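Student Projects > Robotics Club Papers > Hunurus Project > Section 4

Unathi Molefe
Feb 5, 2024

4. What the demonstrations were worth

4.1 Setup and task

The Hunurus project began as a term project of the Jillthorpe student robotics club. The plan was simple. Students would carry out small tabletop jobs with a gripper in each hand, the grippers would record what they did, and a policy trained on those recordings would later drive a pair of arms. The attraction was that no arm was needed while recording. I was doubtful from the start that this would save us as much effort as the proposal promised, and this section sets out why I am still doubtful after a term of it.

The main task was called "open box". The demonstrator starts with a closed box on a low table, lifts the lid with one gripper while steadying the base with the other, and lets go of both. We picked it because it needs two hands and has a clear end state. A lid is either open or it isn't, or so we thought when we wrote the scoring sheet. In practice the scorers disagreed over lids that had been opened partway, and we had to go back and agree on a rule after the first batch was already marked.

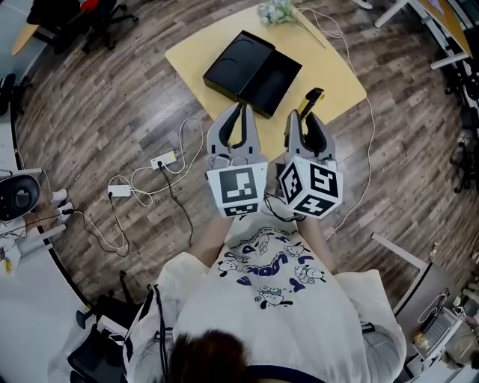 Figure 3. Open-box task, with both grippers held clear of the table. The marker cubes sit below the jaws. Photo: Hunurus project, Jillthorpe robotics club.

We kept 231 demonstrations of this task. The number sounds healthy for a student project, but it should be read with care. Of those, 65 came from a single member who had more free afternoons than the rest of us, and his way of lifting a lid is very much his own. He comes in low from the left and flicks. A policy trained on the full set picked up the flick, even for start positions where nobody else had used it. When we left his recordings out, the flick went away and so did a good part of the success rate. We can't say from this whether his demonstrations were better or whether we just had too few of the others.

4.2 Tracking

The position of each gripper was estimated from the printed markers on its cube. This works well when a cube faces the viewpoint squarely. It works less well when the wrist is turned, and opening a lid is mostly a matter of turning the wrist. The original proposal treated lost tracking as a rare fault to be patched by interpolation. It wasn't rare. The gaps bunched up around the moment of contact between finger and lid, which is the part of the motion we most wanted to learn from.

We tried two repairs. The first filled each gap with a smooth curve between the last good position and the next. The trajectories looked tidy when plotted, and several members took this as a sign of progress. I don't think it was. A smooth curve through a moment of contact is a guess about what a hand did, and the policy has no way of telling our guesses from our measurements. The second repair was to throw out any demonstration with a long gap during contact. That gave us cleaner data and less of it, and it also quietly removed the faster demonstrators, whose wrists turned the most. The remaining set was slower than people normally move, and so was the policy.

Cabling was a smaller matter but deserves a line. The grippers were wired, and a wired gripper changes how a person moves. Several members said they held back from reaching across their body in case they snagged something. We did not measure this and so can't put a size to it.

4.3 Recording in a shared room

The second claim in the proposal was that data gathered in an ordinary working room would make for a sturdier policy than data gathered in a bare one. I agree with the idea in general. I am less sure our recordings test it. All of our sessions were held in the same office-like space, with the same floor, the same kinds of chairs and the same overhead lights. There was plenty of clutter, but it was always much the same clutter.

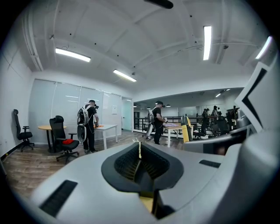 More than one person could work at a time, and this was counted as a strength of the method. It did raise the hourly yield. It also meant that other people were often in the background of a recording, and the effect of that on training is unknown to us. To get at least a rough idea, we ran one comparison in January. We trained on 200 demonstrations drawn from all sessions, then tested the policy with people moving about behind the table and again with the area behind it clear. The policy did slightly better with people there. One reading is that it had learned to ignore them. Another is that it had come to expect them. The club's summary poster gave only the first reading. I would ask readers to hold both in mind until somebody runs the test in a second room.

4.4 Comparison with the Baltaslow set

The Baltaslow group shared a small set of lid-opening recordings made with a similar tool, and we hoped to pool the two. We gave up after 8 trial runs. Their boxes were heavier, their tables higher, and their gripper opening was logged on a different scale from ours. We could convert the scale. We could not convert the table. The pooled policy reached for lids at a height somewhere between the two set-ups and missed in both.

This result was left out of the club's earlier report on the grounds that it was "not a fair test". Perhaps it wasn't. But the report also says that handheld recordings can be shared freely between groups, and this was our only attempt at doing so.

4.5 What we would keep

I would use the grippers again. New members learned to use them in an afternoon, and the open-box task was a sensible size for a term. What I would not repeat is the habit of reporting the demonstration count as if it were a result. Next term's sessions should cap how many recordings any one member can add, log tracking gaps as they happen, and set aside a portion of the sessions for testing before any training is done. The held-out portion in this study was chosen afterwards, by me, and the figures in Section 5 should be read with that in mind.

Related items

Hunurus Project, Section 3: Gripper build and calibration
Hunurus Project, Section 5: Results on held-out sessions
Scoring rules for the open-box task (revised)
Notes on converting the Baltaslow recordings
Jillthorpe robotics club: term project proposals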